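Limescale, tea stains and other hard water jobs

Moved to Skirunham in September and the water here is like liquid chalk. Kettle furred up inside a fortnight. These are the things that have worked for me so far, in no order, written down quick before I forget which was which.

Kettle first. Half white vinegar, half water, enough to cover the element. Boil, switch off, leave an hour. Tip it away, rinse twice, boil a full kettle of plain water and tip that too or your first brew tastes of chips. Citric acid is better if you can't stand the smell. One heaped tablespoon to a litre of water. It's sold in little boxes near the jam sugar, or try a homebrew shop.

Taps. Soak kitchen roll in vinegar, wrap it round the base where the crust is, elastic band, go and do something else. Half an hour for chrome, no longer. Not on gold or brass coloured taps at all, it lifts the finish. I learnt that at my last place and paid for it.

Shower head. Freezer bag of vinegar tied on with string. Overnight if it's plastic. Poke the holes with an old toothbrush after, or a cocktail stick for the stubborn ones. If it unscrews there's often a little mesh filter behind it, full of grit. Rinse that as well.

Tea stains in mugs and pots. Bicarb and a damp finger, seriously. Make a paste, rub, rinse. For the inside of a spout you can't reach, two teaspoons of bicarb, fill with hot water, leave till morning. Denture tablets do the same job and fizz nicely.

White china and glazed stuff in general, go gentle. Scourers leave grey marks which look like scratches but mostly they're metal rubbed off from cutlery and pans. Cream cleaner on a soft cloth, small circles, takes them off. Do the underside too. Everyone wipes the top and the rim and the grime sits quietly underneath, right where the wide part meets the foot. 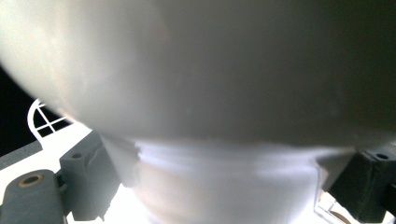 Vases and bottles, anything with a thin neck. Uncooked rice, a spoonful, with warm water and a squirt of washing up liquid. Hand over the top and swirl, don't shake like a maraca, I cracked one doing that. Crushed eggshell works the same if you're out of rice. Drain through a sieve so the rice doesn't go down the sink, it swells. Steinar Eskildsen from the allotments swears by coarse salt and lemon juice. Tried it, fine on glass, but I'd keep it off anything with a painted pattern.

Drying them is the real pain. Twist a strip of kitchen roll into a rope, push it down to the bottom, leave the end sticking out of the top. Pulls the damp up like a wick. Change it once. No more cloudy ring.

Glasses gone cloudy in the dishwasher: soak one in vinegar for ten minutes. If it clears, it's limescale, so do the lot and top up your dishwasher salt. If it stays cloudy the glass is etched and thats that, use it for toothbrushes.

Dishwasher salt, by the way, still needed even with the all in one tablets if your water is hard. Mine came set for soft water. The hardness setting is in the manual, usually hold down one button and count the flashes. Ours reads 402 on the test strip. Yurani Inga, over in Skirkance on a different supply, gets 242 and she hardly descales at all, lucky thing.

Toilet. Push the water down round the bend with the brush first, so whatever you put in isn't watered down. Then citric acid, a good few spoonfuls, leave overnight. Line at the waterline that won't shift, a pumice stone kept WET, rub lightly. Wet is the important bit, dry it will scratch.

NEVER mix any of this with bleach. Vinegar or citric acid plus bleach makes a nasty gas. Bleach one day, acid another, flush well in between. Open a window anyway.

Not for vinegar, full stop: marble, limestone, granite worktops, terrazzo, rubber seals for long periods, the iron's water tank unless the booklet says so. Also pearly or unglazed pots. Warm soapy water for all of those.

Shower screen. Squeegee after every shower, thirty seconds, hang it where you can see it or it won't get done. Once a week half a lemon rubbed over the glass then rinse. Use up the lemon on the plughole after.

Washing machine. Empty hot wash with citric acid in the drum once every couple of months. Wipe the rubber door seal afterwards, esp the fold at the bottom. Pull the drawer right out too, theres a catch you press down. Black gunk behind it, every time. Old toothbrush.

Towels gone like cardboard, that's hard water and too much powder. Less detergent, skip the softener, it coats them. Give them a good hard shake befor they go on the line. A few minutes tumbling at the end helps if you've got a dryer.

Cost me around £2 for the citric acid and it's done the kettle, the loo and one machine clean. Keep it in a jar with a lid, LABELLED, it looks just like sugar. Top shelf, away from children and away from the baking.

Next up, getting candle wax out of a tablecloth, when I've finished ruining mine.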